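Takeout cup

A takeout cup (you'll also hear to-go cup, or paper cup even when it isn't paper) is a single-use cup made for drinks that leave the counter they were poured at. I've kept this little encyclopedia of counter goods going for 3 years now, and this is entry 26, which I'm a bit embarrassed about, because I really should've started with cups!

Shape

Nearly all of them are wider at the top than at the bottom. That taper lets them stack, and a sleeve of nested cups takes up hardly more shelf than a rolled-up magazine. The edge at the top gets curled outward into a tight little roll called the rim or the bead. It stiffens the whole cup, gives your lip something smooth to rest on, and gives the lid a ridge to snap over. Squeeze a cup with no lid on and the mouth goes oval right away – put the lid on and it holds its circle much better.

Material

Paper cups for hot drinks are paperboard with a thin lining on the inside, usually plastic, sometimes plant-based. Older cups for cold drinks were waxed, and I still miss the waxy scrape of a fingernail down the side. Foam cups keep heat in very well but a lot of cities have banned them. Double-wall cups have a second layer of board with air in between, so you can skip the cardboard sleeve.

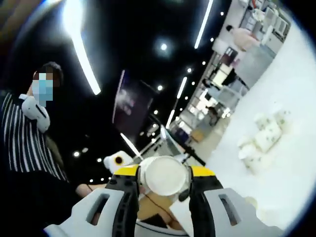

Color is mostly habit. Plain white is the cheapest to order and the easiest to write a name on, so small shops tend to start there and add a stamp or sticker later on. The coffee counter at Bristuven did exactly that, and I liked the plain ones better (sorry, Bristuven).

Handling

Hold a full cup a little above the middle, on the sides, with just enough grip to keep it from sliding. Too low and it gets tippy, too high and you risk popping the lid. If you're carrying 2, use a tray.

Storage

Keep sleeves closed, dry and upside down. My Lodano brand cups picked up a musty smell one February in the garage and I had to toss 49 of them, which still stings.

See also: cup sleeve, drink tray, Prirden lid, stirrer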